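Workplace Furnishings Review: The Vastlow Height-Adjustable Desk

Prepared by Humaira Bajwa, Furnishings Assessment Office
March 15, 2024

Purpose of the review

The Furnishings Assessment Office reviews desks, seating and storage offered to member offices under the shared purchasing agreement. The present review concerns the Vastlow, a height-adjustable desk with a white top and a shallow cutout along the front edge. It was assessed against the Rudura, the fixed-height desk currently supplied to most members. Neither manufacturer had any part in the assessment or saw the text before publication.

Delivery and assembly

The Vastlow arrives in two cartons. The heavier of the two holds the frame and should be moved by two people. Assembly instructions are printed on a single folded sheet and rely almost entirely on drawings. Staff with some experience of flat-packed furniture had no difficulty. Those without it tended to fit the crossbar the wrong way round, an error that the drawings do little to prevent and that is discovered only when the top is put on.

All fasteners were present in the units received. The tool supplied is adequate but short, and members assembling several desks are advised to use their own.

Height adjustment and stability

The desk is raised and lowered by two buttons under the right-hand side. There is no memory setting. Users who change position often found this tiresome by the end of the trial; users who stand once a day did not mention it. Movement is even and quiet enough for a shared office.

At sitting height the desk is firm. At full standing height a slight sway is felt when typing heavily, and a monitor on a long arm will move with it. The Rudura, having no moving parts, does not sway at all. Members whose staff use large or multiple screens should weigh this point carefully.

Work surface

The top has a matte finish, which reduced glare from ceiling lights in every office where the desk was placed. The corners are rounded and the cutout allows the user to sit close without pressing against an edge. Left-handed staff found it as comfortable as right-handed staff did. Pale surfaces show pen and marker lines readily, and offices that prefer a darker top should note that none is offered in this range. 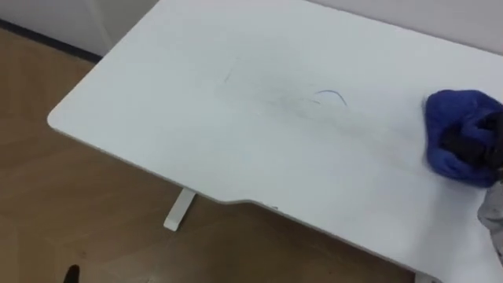
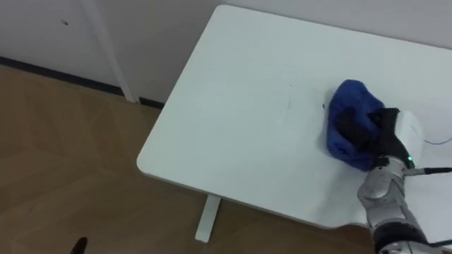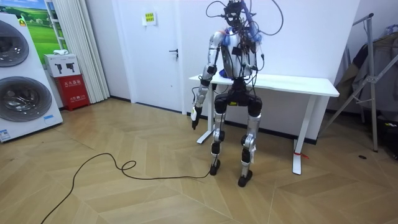
Cleaning and care

The manufacturer recommends a soft cloth, slightly damp, and advises against abrasive pads. Coffee rings and pencil came away readily in the trial. Ballpoint ink left overnight required a second attempt, and permanent marker left a shadow that remained after repeated wiping. Offices in which staff sketch or label items at their desks may wish to order the Shao desk mat, which fits inside the line of the cutout and does not slide. Stronger cleaning products should be tested on the underside first.

Price and warranty

The Vastlow is supplied to members at $400. The frame is covered for 6 years. The top is covered against manufacturing faults only, and stains and scratches are excluded. Replacement tops may be ordered separately under part number 964.

Comments from participating offices

Guilan Gu, facilities manager at Tastitz, reported that staff took to the desk quickly but asked for better cable storage. The tray supplied is narrow and will not hold a large power adapter. This agrees with the Office's own findings, and the matter has been raised with the supplier.

Rating and recommendation

The Vastlow is approved for purchase by member offices, with a rating of Good. It is recommended for general office work with one screen or a laptop. It is not recommended for workstations with heavy monitor arms until the sway at standing height has been addressed. The Rudura remains approved for offices that do not require height adjustment.

A revised crossbar is expected from the manufacturer in July, and the stability section will be updated once a unit has been received and tested.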